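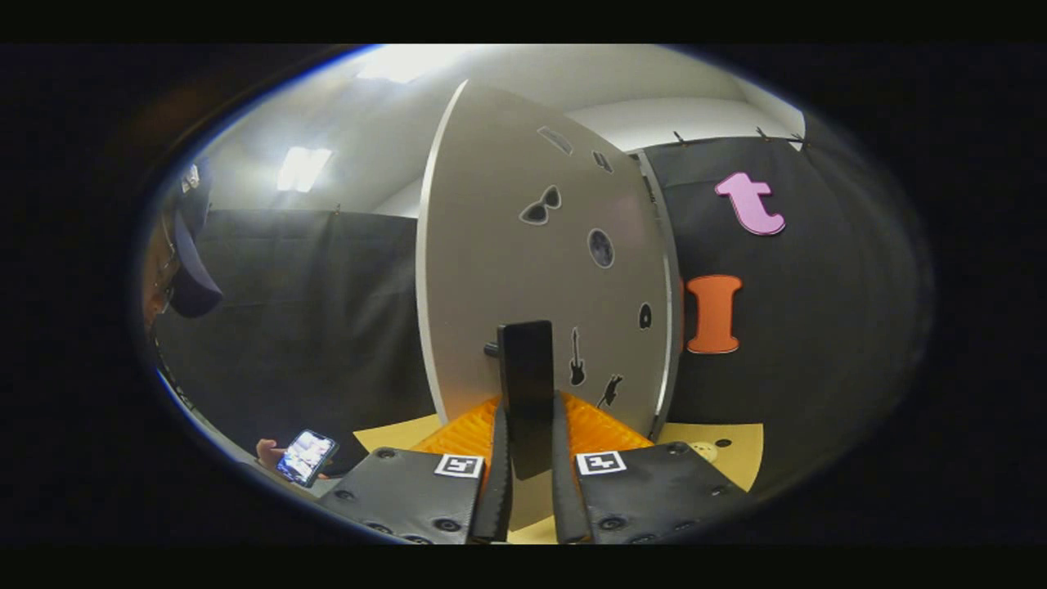 Selamawit Chala thinks the word "demonstration" has done the field a lot of harm. It makes people imagine a performance, she says, when what you want from a person teaching a robot is closer to an ordinary afternoon of picking things up and putting them down, with all the dithering left in. She has been saying this for years, and at Sendeda, the lab she works in on the upper floor of a former print shop in Plavdale, her colleagues finally built a study around it.

The study is called Trorau, and I spent the better part of two days watching it come together. I went in expecting to write about a robot. I came out wanting to write about hesitation.

The basic tool will be familiar to anyone who has followed robot learning lately. It is a gripper without a robot. You hold it in your hand, you look past its two black fingers at whatever you want to pick up, and a camera mounted on it records what the fingers are doing from more or less the viewpoint a robot's wrist would have. A square black-and-white marker sits on each jaw so that software can work out afterward how far apart the fingers were at any moment. There is no arm to program and no joystick to fight with. You can carry the thing to a kitchen, a workshop or a room hung with dark curtains, and whatever you do with it becomes a lesson.

What people usually do with those lessons is clean them up. If a person reaches for a block, misses the angle, backs off, and comes in again, the first attempt gets trimmed. The reasoning is simple enough. You want the robot to learn the good grasp, so you show it the good grasp. Almost every group I talked to before my visit did some version of this, and a few had written tools to do it automatically.

Tania Siriwardena, who leads Trorau, did it too. She described going back through a batch of old recordings one evening in September, looking for something else entirely, and finding that the parts she had been throwing away were the parts she most wanted to watch. A person about to fumble slows down. The fingers open a little wider than they need to. Sometimes the whole hand tilts a few degrees, stops, and tilts back, as if asking the object a question. Then comes the correction, which is often quick and very sure.

"I'd been deleting the thinking," she told me, and she was laughing, but you could tell it had bothered her.

So the team decided to keep it. All of it! They collected 214 recordings of people doing short handling tasks (lift a block, stand it upright, set it against a panel, take it away again) and they left in each pause and each second try. Then they trained two versions of the same control program. One learned from trimmed recordings, the way most people would do it. The other learned from the full ones, with one small addition, and the addition is where things get interesting.

If you simply feed a robot a lot of hesitation, you get a hesitant robot. Lutfa Ekanayake tried exactly that in the first weeks and showed me the result on her laptop with a kind of parental embarrassment. The arm crept toward a cup, stopped, crept a bit more, wandered left, and stopped again. It had learned that people pause before they grasp things and had concluded that pausing was the job.

What it lacked was any sense of why a pause was happening. A person slows down near an object because they are unsure of something, and once they have seen what they need to see, they speed up again. The recordings contain both halves. Ekanayake's idea was to have a second, much smaller program read each recording backward, starting from the successful grasp and working toward the beginning, and mark the point at which the rest of the motion became easy to predict. Before that point the person was finding out. After it the person knew. The team calls that point the hinge, and everybody in the building uses the word all day long. I heard it applied to a grasp, a parking maneuver and a decision about soup.

Once you have the hinge, you can train on the two halves differently. In the second half, the robot learns to do what the person did, as exactly as it can. In the first half, it learns something looser, which is that when it can't predict its own next second very well, it should make the kind of movement that helped a person see better: open wider, come in from a slightly different side, back up an inch. It doesn't copy the particular wobble. It picks up the habit of having one, and of dropping it when it's no longer needed.

I love this. It is such a plain idea once you've heard it, and it took a person staring at her own rejected footage to come up with it.

The test setup is deliberately unglamorous. A Sendeda technician sets out an object, moves it or turns it somewhere the program hasn't seen, and lets the arm have a go. Selvaraj Munasinghe runs these sessions, and he has a talent for placing things just badly enough. A block an inch from a wall is his favorite, because the gap is too narrow for the obvious approach and wide enough that a person would manage it without much thought. He also likes anything dark and shiny. Glossy surfaces pick up reflections from whatever is nearby, and a camera that has mostly seen dull surfaces can be badly wrong about where an edge is.

Across the hard placements, the trimmed program got a secure grasp on 7 of 20 tries. The untrimmed one, with the hinge, got 17. Munasinghe read me those figures off a sheet taped to the side of a cabinet and then immediately told me not to get carried away, which was good advice that I have tried to follow with mixed success. It is a small test. All of it was run in one building, on one model of arm, and the objects were all things you could hold in one hand. On easy placements the two programs did equally well, and the hinge version was slower, since it now and then stopped to check something that didn't need checking.

The failures are worth hearing about too. I watched one in which the arm came in toward a block, opened its fingers, shifted to the right, shifted back, and did that again and again until Munasinghe reached over and ended the run. It had gotten stuck in the finding-out half. Nothing it could see from those two positions was going to settle the matter, and it had no notion of trying a third. People do get stuck like that (I have stood in front of a vending machine that way), but we get bored, and boredom turns out to be a useful engineering feature. Ekanayake is working on a crude version of it now. At the moment it's a timer.

There is also the question of whose hesitation you record. Jamila Selvanayagam handles the collection side, meaning she's the one who puts the gripper in people's hands and tells them what to do with it, and these days she tells them as little as she can. Early on she gave careful instructions, and the recordings came back stiff. People moved as though they were being graded. She now hands over the tool, lets the person play with it until they stop looking at their own hand, and only then mentions a task. Practiced operators are the hardest to get good data from. They've gone smooth. After a few hundred grasps a person barely slows down at all, and the hinge slides so far toward the start of the recording that there's hardly any first half left to learn from.

Her fix is to keep changing the surroundings. The height of the work surface moves. Patterned and ribbed mats come and go, the lights are switched around, and things get stuck to the panels and pinned to the curtains so that the background is never quite the one you remember. A block against a bare gray surface is one problem, and the same block against a gray surface covered in dark shapes is a different one, for the camera certainly and a little bit for the person as well. She gets a few fresh pauses out of even her smoothest operators that way.

Not everyone is convinced. Debnath, a company that makes picking systems and shares some test objects with the lab, tried an early version and went back to trimmed data for its own use. Speed matters more there, and an arm that stops to think costs money every time it does so. Siriwardena takes this well. She would like a dial, she said, something that lets the person running the robot decide how sure it has to be before it commits. For a bin of cardboard boxes, turn it down. For somebody's grandmother's teapot, turn it up.

The dial doesn't exist yet. Chala has a sketch of how it might work on the whiteboard by the stairs, next to a phone number and a lunch order. The next round of recordings will be longer and will include tasks with two objects that can get in each other's way, and the team wants to find out whether one recording can have more than one hinge. Siriwardena is fairly sure it can. When you clear a crowded shelf you find out, then know, then find out again with the next thing you touch.

On my last afternoon Selvanayagam let me have a turn with the gripper. I picked up a block, set it down, picked it up again at a bad angle, and nearly dropped it. I said sorry and asked if she wanted me to start over. She had already labeled the file and told me to keep going.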